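4.2 Comparison of the two grippers 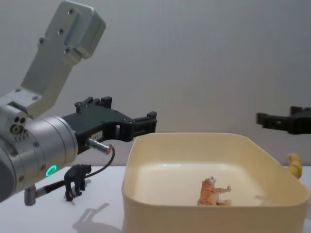
Figure 3. Test place with the two arms, the tray and the small animal figurines.

Both arms carry a black gripper, the left one with two parallel fingers. For the Pralten controller we kept the closing force the same and changed only the finger speed, in steps of 20 mm/s up to 300 mm/s. Each gripper made 20 attempts per speed. At the higher speeds the figurines turned more often between the fingers, and the left arm was more affected by this than the right one.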